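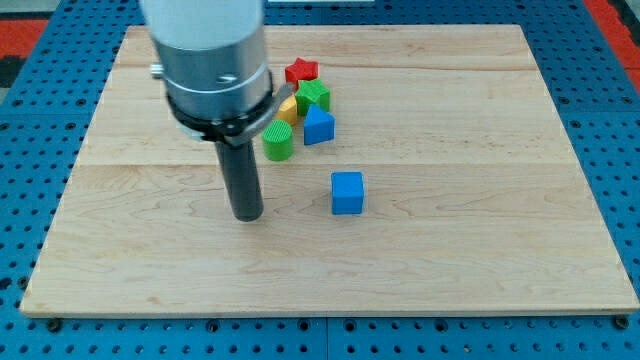

*Pale wood, fine wavy grain.*

## Sileo Vocal Songbook CD Set (2 discs)

I've been wanting to stock this one for ages! If you grew up with a parent who hummed in the kitchen, you'll know half of these songs already, even if you couldn't name a single one. Sileo went back to the old dance band catalog and picked out the slow stuff, the late-night numbers where the singer gets the whole second chorus and the brass section mostly stays out of the way.

There are 34 tracks across the two discs. Disc one is the ballads. Disc two picks up the tempo a bit, with a run of Latin-flavored tunes in the middle that I skip back to more than I should (track nine especially, what a clarinet part).

### How it sounds

Pretty quiet in the background, considering where these recordings came from. Sileo worked from shellac pressings for most of the set, and they left a little surface noise in. I like that. My friend Kylie Mahuika, who has much better ears and much better speakers than me, says the first four songs on disc one are a touch dull on top and that she'd turn the treble up a notch. I tried it and she has a point. After that it opens right up and the voices are lovely and close.

If you already own the older Rinis collection, you're going to see some overlap, mostly on disc one. The Rinis transfers are brighter and a good deal hissier. I've kept both, but I play this one.

### What you get

- 2 CDs in a fold-out card sleeve
- Booklet with lyrics and session notes by Corey Halliday
- Full track list with arrangers and recording dates where they're known

The booklet deserves a mention. Halliday writes about the arrangers as much as the singers, and there's a great long piece on how radio slots decided how long a song could be. The print is small, so grab your reading glasses.

### Good to know

This is a run of 500 numbered copies and I was able to get 400 of them, so there's no huge rush, but Sileo hasn't said anything about a second pressing. The number is stamped inside the back flap. I can't pick out particular numbers for people, sorry!

The discs sit in plain paper pockets, and those are tight when new. Slide them out slowly the first few times.

Plays in any regular CD player. There's no download code with this one and no vinyl version, though I've had enough emails about vinyl that I passed them along to the label back in July.

Orders placed by Fri 12 August go out in the first batch. Everything after that ships the following week.

**Also in the shop:** Hyvönen, *Songs for Small Rooms* / Bornel Dance Orchestra, *The Ballroom Sides*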